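**Braker wool wash concentrate, neutral, unscented**

Sold by Keltel in 140 ml and 2000 ml bottles. For wool, cashmere, mohair, alpaca, silk and blends of these. Hand wash or machine wool cycle.

## Summary

Braker is a liquid detergent for protein fibers. It contains no enzymes, no bleach, no optical brightener and no fabric softener. General laundry liquids are alkaline and often carry protease, an enzyme that breaks down protein stains. Wool is protein, and repeated washing with protease thins the yarn, first at the elbows and cuffs. Braker is set to a neutral pH and cleans with mild surfactants only.

The current formula replaces the older one with the green cap. The two can be mixed in the same basin. Dosing is the same for both.

## Specifications

| Property | Value |
|---|---|
| Form | Clear liquid, low foam |
| pH in use | Neutral |
| Dose, hand wash | 4 ml per 4 liters of water |
| Water temperature | Cool to lukewarm |
| Scent | None added |
| Dye | None added |
| Rinse | One rinse, two for dark colors |
| Bottle sizes | 140 ml, 2000 ml |

The small bottle has a flip cap with no measure. A level small teaspoon is close enough for a single sweater. The large bottle ships with a pump.

## Hand washing

1. Fill the basin and add the concentrate before the garment goes in. Stir by hand.
2. Turn the garment inside out. Close buttons and zippers.
3. Push it under until no air is trapped in the knit. Leave it for ten minutes. Do not rub, wring or lift it by the shoulders.
4. Drain. Press the garment against the side of the basin with flat hands.
5. Refill with water of the same temperature and press again. Repeat for dark colors.
6. Roll the garment in a towel and press along the roll.

A sudden change in temperature between wash and rinse is a common cause of felting. Check the rinse water by hand before it touches the wool. If the tap runs much colder than the wash, mix the rinse in a second basin first.

## Machine washing

Use the wool program only. A delicates program on many machines still spins too fast and tumbles too long. Put the dose in the main wash compartment and leave the softener compartment empty. Fill the drum no more than half. A mesh bag reduces pilling on loose knits but slows rinsing, so add a rinse if the machine allows it.

Superwash wool tolerates more handling than untreated wool. It also stretches more when wet, and it should be supported from underneath when moved.

## Drying and reshaping

Wet wool sets in whatever shape it dries in, so the minutes after the towel are worth some care. Lay the knit flat on a cloth or a mesh rack, away from radiators and direct sun. A large red knit spread over a pale yellow cloth, with soft folds running down the middle and an upper edge that rises and dips, needs its folds smoothed outward and its edge eased straight before it is left to dry. A sleeve bunched up against other clothing should be drawn out along its full length. Pale cloth has one further use under red or navy: it shows dye transfer early.
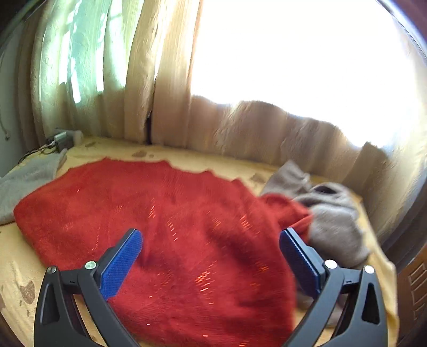
Drying time on thick knits depends mostly on air movement, and both Lemaire racks (single and stacking) raise the garment enough for air to pass below. Turn heavy pieces once, when the top face feels dry. Measure chest width and body length before washing and pat the knit back to those numbers while it is damp. Ribbing should be pushed together by hand, never pulled.

## Limits

- Does not remove set oil, ink or wine. Treat these first.
- Does not kill moth eggs. Freeze or heat treat separately.
- Not for leather trim or down filling.
- Hard water raises the amount needed. Double the dose if the water feels slick and no foam forms.

## Storage

Keep above freezing. Frozen product separates; thaw at room temperature and shake. Once opened, use within two years.

## Supply

Stocked at the Cendthorpe warehouse. Refill pouches return in February. Trade orders and safety data sheets: Inès Gilbert. Questions about fiber types or dye bleed: Ashraful Wanigasekara, technical desk. Pump replacements are free with proof of purchase.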